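Chapter 9
Work Alongside Automated Systems

Chapter 8 treated the machine cell as a closed unit with fixed inputs. This chapter takes up the jobs that surround the cell and the ways those jobs change after it is installed.

Automation seldom removes a job in one piece. A job is a bundle of tasks, and the tasks are taken over at different rates. When the Palomino packing plant put in its first tray line, 129 people worked in packing. Two years later the headcount was close to the same, but hand packing took up less than half of a shift. The remaining hours went to clearing faults, changing over fixtures, checking rejects, and recording demonstrations for new handling tasks.

The last item is the subject of Section 9.1. In demonstration work, a person carries out a task by hand with an instrumented tool, and the recorded motion is used to train a controller. The skill required is close to that of the old job. The pace is different. A packer at Palomino was rated by trays per hour; a demonstrator is rated by usable recordings. Lindemann (Theda Lindemann, plant engineer) set the first target at 1000 recordings per task and later raised it to 2000, which led to complaints of wrist strain and a revised rest schedule.

Section 9.2 covers job grading and pay, Section 9.3 covers training time, and Section 9.4 compares the Palomino case with the slower changeover at Dullex.

Key terms: task bundle, demonstration, changeover, residual work, job grade. 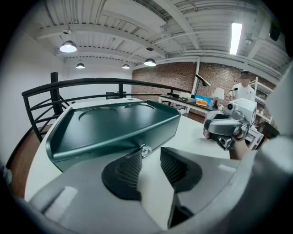
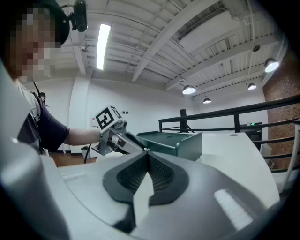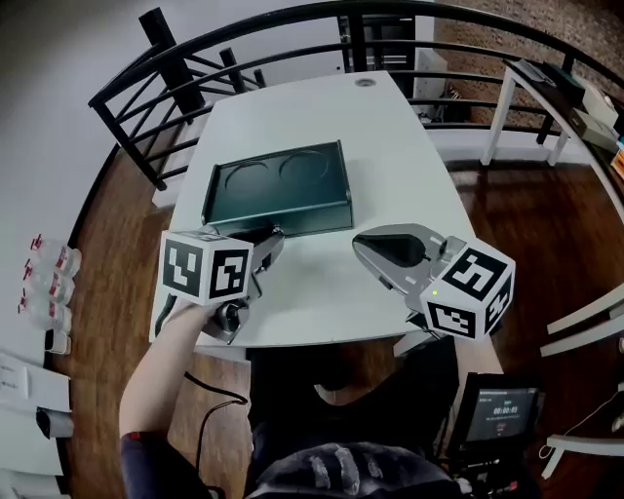 Figure 9.1 Hand-held grippers in use at a white table with a dark green container. Marker cubes on the grippers can be seen in the second and third views.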